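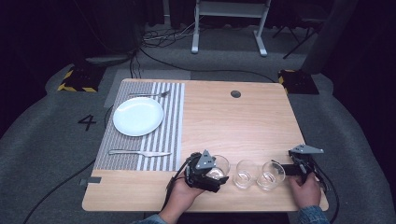

Vello says the glasses should go on last, after the plates and flatware, and asks for that order to be written into the checklist. Done, see item 5. The rest of the comments from October are worked in below.

Dining Table Inspection, Vasbridge Training Room
Date: 25 January 2020
Table: Uvwood, light wood top, rounded corners

1. Table stands level, no rocking
OK
Comment: Press on each corner in turn. The glides were replaced in October.

2. Corners and edges free of splinters
OK
Comment: Run a dry cloth along the edge. If it snags, sand and recheck before the table is used.

3. Grommet hole, rim flush with the top
OK
Comment: Keep glasses off it. A base set half over the rim will tip.

4. Placemat flat, no curled edge
OK
Comment: Striped gray and white mats only. The old Pyo mats slide on this finish and have been taken out of service.

5. Drinking glasses, no chips or cracks
See comment
Comment: Check the rim and then the base, against the light. One glass from shelf 7 had a chip in the rim and was thrown out. Clear glasses show cracks best when dry. Set them to the right of the placemat, with a gap between them so they don't knock together.

6. Plates, no chips, glaze sound
OK
Comment: Round white plates, shallow rim. Stack up to 14 high in the cupboard.

7. Forks and knives, no bent tines, no loose handles
OK
Comment: Carry knives to the table on a tray.

8. Floor around the table clear of trip hazards
Action needed
Comment: Cables on the carpet. Route them away from the side where people stand, or cover them. Reported under work order 401.

9. Walkway at least 40 inches wide
OK
Comment: Measured from the table edge to the wall on the door side.

Open items: 8. Glass to be replaced from the Vasbridge storeroom.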